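Hilline Middle-Grade Historical Fiction Catalog: README

Posted 1/9/20 by Yolotzin Robles
3 shares | 0 comments

## What is in this release

The Hilline catalog is a table of historical novels written for readers in grades four through eight. This release has 1,410 rows, one per edition, covering 1,158 separate titles. A title has more than one row when the paperback differs from the hardcover in page count, added back matter, or cover copy. Reprints with only a new cover are not given their own row.

The catalog holds bibliographic facts and short subject notes. It does not hold the text of any book, jacket scans, or publisher blurbs.

## Files

- `editions.csv`: one row per edition
- `titles.csv`: one row per title, joined to editions on `title_id`
- `settings.csv`: place and period for each title
- `subjects.txt`: the controlled subject list, 40 terms
- `CHANGES.txt`: notes by release

All files are UTF-8 with Unix line endings. Fields that contain commas are quoted. Empty means unknown. A single hyphen means the field does not apply.

## Fields in titles.csv

`title_id`: Integer. Stable between releases. IDs of withdrawn titles are not reused.

`title`: As printed on the title page, with subtitle after a colon. Leading articles are kept, so sort on `title_sort` instead.

`author_1`, `author_2`: Family name first. Illustrators are listed only if credited on the title page with the author.

`narration`: One of `first`, `third`, `mixed`, `letters`, `verse`. Diaries go under `letters`. Novels in verse go under `verse` regardless of who is speaking.

`lead_age`: Age of the main character at the start of the story. If the book says only "going on twelve," we enter 11.

`real_figures`: `y` if a historical person has a speaking part. A mention in dialogue does not count.

`author_note`: `y` if the book has a note separating fact from fiction.

## Settings

Period is given as `year_from` and `year_to`. Framing chapters set in the present are ignored. Time-slip stories get two rows in `settings.csv`, and the row with `rank` 1 is the one where more of the chapters take place.

Place is entered at the level the book supports. A story in an unnamed mill town in Ohio is entered as Ohio. Invented towns are entered under the state or country, with the invented name in `place_note`.

## Subject terms

Each title has at least one subject term and no more than 10. Terms were assigned from a full reading, by one reader, then checked by a second reader against the list. Where the two disagreed, Walid Awwad made the final call and the rejected term was dropped without a record. Users who need agreement scores will not be able to compute them from this release.

`mystery` and `crime` are separate terms. A missing locket is `mystery`. A bank robbery shown on the page is `crime`. Many titles have both.

## Known problems

- Titles set in the United States are heavily overrepresented.
- Page counts from the Testano list include unnumbered front matter. Those from the Sandberg list do not. The `source` field tells you which applies.
- `lead_age` is blank for most books with several narrators.
- Series numbering follows the publisher, even when the stories run in a different order.
- Translated books carry the year of the English edition only. The original year is planned for the next release.

## Loading

The files open in any spreadsheet program. Set `isbn` to text on import or leading zeros will be lost. The Wondoseo import script reads `editions.csv` directly but skips rows with a blank `year`; use version 2 of the script to keep them.

## Corrections

Send the `title_id`, the field name, the current value, and the proposed value. For page counts and author notes, state which edition you have in hand. Changes made after December are held for the next release.

Last updated: same day as posting
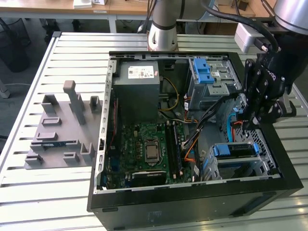 Photo: Hilline / W. Awwad

Catalog files may be copied and adapted with credit to Hilline. The photo is not covered by these terms.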